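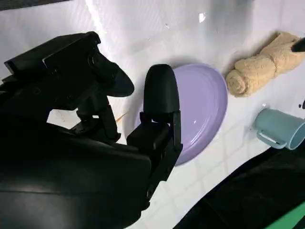 Clundalico Opens the Gates to Trilamau, a Hand-Drawn Role-Playing Game Coming in May

3 min read

Clundalico is delighted to share that Trilamau, the turn-based role-playing game we have been quietly (and sometimes not so quietly) putting together, will be released for home computers this May. It has been a long road, and we are so happy to finally have company on it!

Trilamau begins in the river town of Nyaga, where the ferry bell has stopped ringing and the ferryman's apprentice is left with a boat she barely knows how to steer. Players travel upriver with her through 7 regions, picking up companions, trading stories for supplies, and getting into a fair amount of trouble with the marsh spirits along the way. There are 38 companions to meet, and while only three can ride in the boat at once, the others keep up their own lives on shore and will happily tell you about them if you stop by.

Battles are short and can be talked out of more often than you might expect. Every background was drawn by hand, more than 700 of them by the time we made ourselves put the pencils down, and the whole game can be saved anywhere, even in the middle of a conversation.

A free demo covering the opening chapter is available now from the Clundalico website, and progress carries over to the full game. The soundtrack, recorded by the folk ensemble Stoledano, will be sold separately on release day.

Review copies are available to press and streamers on request. Please write to the Clundalico press desk through the contact page, and let us know whether you would like the soundtrack too.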